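Hello, and welcome! I'm Abla Geagea, I run Sevosden with Nabil Fakhoury, and I look after one robot for a living. It has two arms, a big white body and a simulated twin that lives on our computers, and between the pair of them they fill most of my week. This page is meant to tell you who we are, and since people who write to us nearly always want to know what we do all day, I'm going to spend most of it on that.

## How we got going

Nabil and I met at Sfeir, a training workshop where he taught gearboxes and I taught the evening wiring class. We shared a kettle and a very bad photocopier. In January of our last year there he asked whether I fancied setting up on our own, and I said yes before he'd finished the sentence (he still brings this up). We took a unit on Leswood, the little estate behind the railway line, and painted the door green ourselves. It needs doing again.

These days we do set-up, servicing and repair for two-armed machines, and we run short courses for the people who work with them. The machine I'm responsible for is called Wotirberg. Nabil named it after a hill he once failed to cycle up.

## Looking after Wotirberg

Most of the care happens in two places. There's the real machine on the workshop floor, with its grease and cables and screws, and there's the simulated one, where we try out every change of settings first. If I've altered a joint limit or swapped a gripper, I want to find the mistake on a screen — a bent finger costs us a day and a new part, and a simulated one costs me a cup of tea.

Our simulated room has a wooden floor, a stone-textured counter along the right-hand wall and a few bits and pieces on top to reach for. The counter is where the right arm earns its keep. I send it out to the near end and watch how the forearm travels, and I keep the left arm up and out of the way until I'm ready for it. 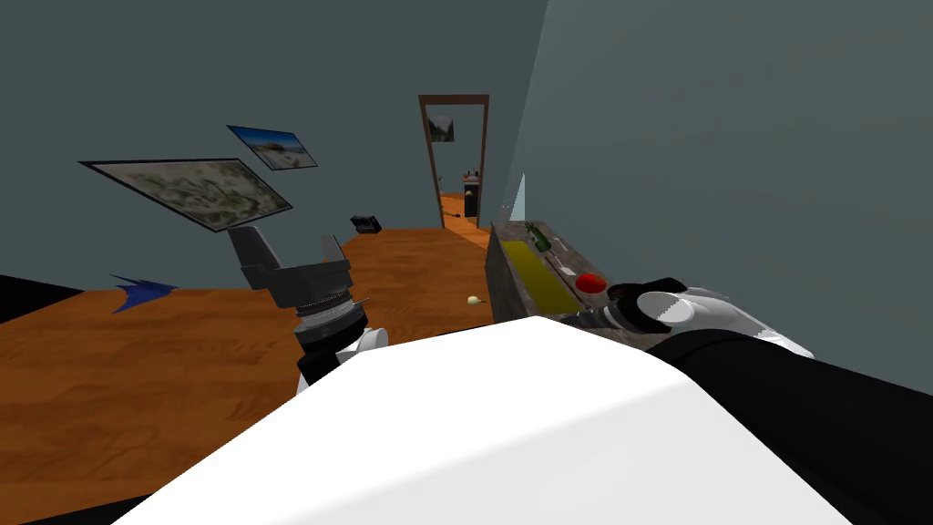 I do this slowly. Nabil likes to run things at full speed and see what complains, and I like to creep up on them, and after a few years of sharing one machine we've settled on my way for mornings and his for afternoons!

The full going-over goes like this, and if you come on one of our courses you'll be doing it yourself by lunchtime on the first day:

1. Write down the hours on the counter before you touch anything. At the last service Wotirberg had done 1,262 hours, and I only know that because somebody (me) finally started keeping a proper book.
2. Power off, lock off, key in your pocket. Your own pocket, please. Leaving it on the bench doesn't count.
3. Wipe down both arms from the shoulder to the fingers with a dry cloth. Take your time over it. You'll find more with a cloth in your hand than you will with a torch, especially round the rings at the wrist.
4. Check each finger for play. Hold it between finger and thumb and wiggle. If it clicks, it comes off.
5. Look over the cables where they bend. We change ours every 400 hours whether they look tired or not.
6. Copy the current settings to the simulated machine and give the copy a name that will still make sense next month. "New new final" is banned here.
7. Home both arms in simulation, then open and close each gripper without anything in it.
8. Raise the left arm, leave its gripper open and bring the right one down to the near edge of the counter. What I'm after is how the fingers sit when there's something right beside them, and whether the forearm keeps a sensible distance from the body the whole way there. 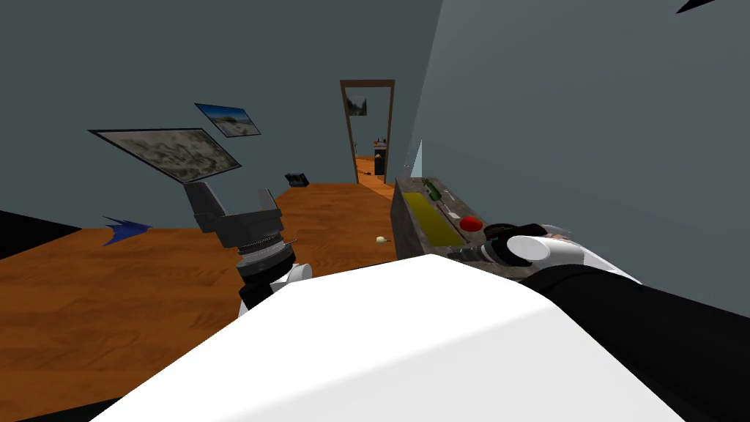 9. Change one setting if you need to, then go back to step seven. One at a time! I've broken this rule more often than any of my students and I've regretted it every time.
10. Move the settings across to the real machine, stand clear, and run it at the slowest speed with your hand by the stop button.
11. Fill in the book, sign it, and put the kettle on.

## When something does go wrong

Things do wear out, and I'd be a poor sort of engineer if I told you otherwise. The worst we've had was a wrist that began to drift. It would home perfectly first thing and be off by teatime, and I spent a fortnight blaming the settings. I rebuilt the whole lot from scratch. I even blamed the heating. Nabil took the wrist apart in the end and found a worn coupling, and the replacement set cost us £2,180, so we had a quiet month after that and a lot of toast.

We keep spares for both arms on the shelf now, and we label them. If you bring us a machine of your own, we'll ask to see its service book first. Don't be embarrassed if you haven't got one. We'll start one with you, and it goes home with the machine.

## Courses and visits

Courses run over two days and we take small groups, so everyone gets a proper go at the controls as well as the spanners. You don't need to have done anything like it before. We've had school technicians, a retired watchmender (wonderful hands, put the rest of us to shame) and a couple who came for their anniversary. Bring flat shoes and tie long hair back. Lunch is included and it's usually soup.

If you'd just like a look round, ring the bell at the green door and give us a minute, as one of us is probably under a bench. Parking is along the fence on the left — please leave the space by the roller door free for deliveries.

Page last updated by Abla, November 10, 2023.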